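Monday, late

Second evening with the willow aphids and I trust my notes less than I did on the first. I went down to the bottom path at Hutora after supper, took one more shoot off the same tree, and sat with the hand lens until my neck hurt. The guide says the antennal hairs will settle it. The guide has a lot of faith in my eyesight.

What I can say is that they're big, they're on last year's wood and not the leaves, and there are ants all over them. What I can't say is the species. I wrote a name in the margin yesterday, in ink, and tonight I crossed it out. The waxy bands I was so pleased with are on maybe half the colony. On the rest there's a sort of gray bloom that wipes off on a wet brush, and I suspect a good part of it is plain dust from the road.

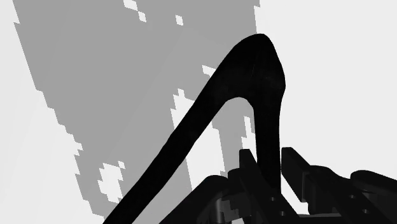

The Garard checklist has this species down as "common on willow," which would carry more weight if the same list didn't say that about nearly everything on willow. I went back through it after tea. There are 143 entries for the valley and I'd like to know how many of them were looked at under a microscope. My guess is that a good share were named from the tree they sat on. Somebody finds an aphid on a willow twig, opens the willow page, picks the one that looks closest, and there's your record. I've done it myself, so I'm not being high and mighty about it.

Counted hairs on seven wingless adults. Segment two of the antenna, left side first, then right. I got a different number on the same animal twice. Part of that is the mount, because two of them had rolled, and part of it is me wanting a certain answer. I'm writing down the messy figures anyway, on the back page, with a question mark beside each one I wouldn't defend.

Then the siphunculi. "Slightly swollen," says one key. "Hardly swollen," says the other. I'd like to meet the person who can tell those apart at nine at night. I drew three of them at 100 times and the drawings don't look like they came from the same insect — or the same person.

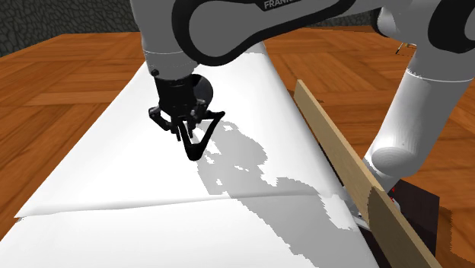

Ants next, while I remember. Small, black, and very upset when I bent the twig. Everyone repeats that ants protect the aphids, and maybe they do, but all I saw was ants running up my sleeve while a hoverfly larva sat fat and happy in the middle of the colony. It had a shriveled aphid next to it. Not one ant touched it in the time I watched. I'm not going to hang an argument on one larva and one evening, but I'm also not going to write "ants defending" in the notes when I didn't see any defending.

The Costa trees are worse. Forty-two shoots checked on Saturday, bottom branches only, and I had the nerve to put "absent" on the sheet. Absent from where I could reach! I've changed it to "not found." The upper branches could be crawling for all I know. 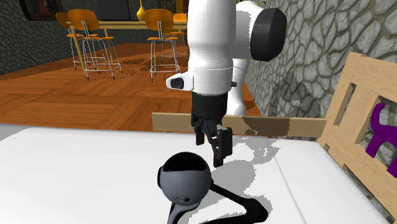

Trasden wants the records by the end of November, with a species name in every row. Their form won't take a blank. It will take a genus if you type "sp." after it, so that's what they're getting, and if they write back asking me to be more definite I'll send them the slides and they can count hairs for themselves.

Things still to do: find winged ones, if there are any left this late. Look for eggs in the bark cracks once the leaves are down. Get fresh alcohol, the last bottle has gone cloudy and I don't like the color of what's in it. Also relabel tube four, which I'm fairly sure says Hutora but could be read as almost anything.

Rain on the window now. The second shoot is in a jar on the sill with a piece of stocking over the top, and two of the ants are out already.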